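Speaker notes: Loss of clearance in simulated reaching trials
Session on fault reporting and motion safety
Allotted time: 9 minutes, questions to follow

Slide 1. Title

Good afternoon, and thank you for attending. These remarks are given on behalf of the simulation and controls group of the Daddale project. The subject is a fault that was present in our software for most of one development cycle, that did no physical harm, and that would have reached hardware if the release had gone ahead as planned.

(Allow the room to settle. Do not read the slide title aloud.)

Slide 2. Background

Daddale is our program for arm motion in furnished interiors. All motion is first run in Clundus, our simulator, and only afterward on the physical arm at the Trindade laboratory. The planner that connects the two is called Pulto. It receives a target, checks the path against a collision model of the room, and either issues the motion or refuses it.

The rule for release is simple. A planner build must complete its full set of trials in Clundus with no contact between the arm and any fixed surface. The set for this build contained 1316 trials. The build passed on the first attempt. In retrospect, a clean result of that kind deserved more questions than it received.

Slide 3. The fault

The collision model holds a simplified version of every wall, floor and cabinet. Each surface is given a margin, and the arm must stay outside it. In the May build, the margin was applied to each surface when a room was loaded. It was not applied again when the room was changed during a session - for example, when the wall finish or the furniture layout was replaced between trials.

After such a change, the planner continued to work from the earlier room. The arm was then free to move toward surfaces that were no longer where the planner believed them to be. The contact checker read the same outdated model, and so it reported nothing.

(Pause. State clearly that the planner and the checker shared one source of data. This is the central point of the talk.)

Slide 4. Gripper and arm with fixed surfaces in view
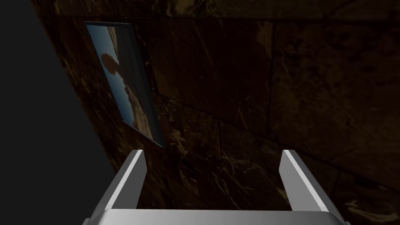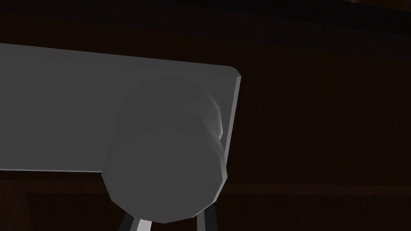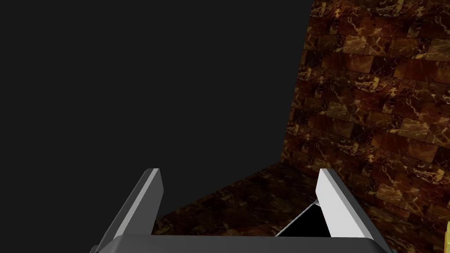 Rendered views from Clundus

The fault was found during a review of recorded views that had been scheduled for a different purpose. A reviewer was checking surface textures and observed that the distance reported in the log did not agree with the distance in the rendered view. The log gave a comfortable clearance. The view did not. The reviewer filed a report that afternoon, and the release was placed on hold at 4:30 p.m.

We then repeated the affected trials with an independent distance check. Around 200 of them had entered the margin at some point in the motion. In 2 trials the arm passed through a wall. Clundus permits this when contact response is turned off, and it had been turned off to save computing time.

Slide 5. Why our process did not stop it

The trial summary recorded only whether contact had been reported. It did not record which version of the room had been used to make that judgment. A person reading the summary had no means of telling a safe trial from an unchecked one.

The setting for contact response was also kept in a local file and did not appear in the release form. The engineers who approved the build were unaware of it. We regard this as a failure of the form and of the group that maintains it, and we are that group.

(If time is short, omit the next paragraph and go directly to Slide 6.)

There had been an earlier warning. A user of Clundus had written that the planner "seems brave near cabinets" after a layout change. The message was closed as a question of tuning. It has since been reopened and attached to the fault record.

Slide 6. Corrective measures

Pulto now refuses all motion if the room version it holds differs from the version in the simulator. The refusal cannot be overridden from a local file.

The contact checker has been separated from the planner and reads surface positions directly from Clundus. Contact response remains on for every release trial. The added computing cost has been accepted.

At Trindade, the first run of any new build is made at reduced speed, with an operator at the stop control and no other person inside the marked area. This was already common practice. It is now a written requirement.

Slide 7. Open items

Margins for thin edges, such as shelf fronts and trim, are still under review. We also have no agreed method for checking older results that were produced with changed rooms, and those results should not be cited until one is in place.

The fault record and the revised release form are available on request. Questions may now be taken from the floor.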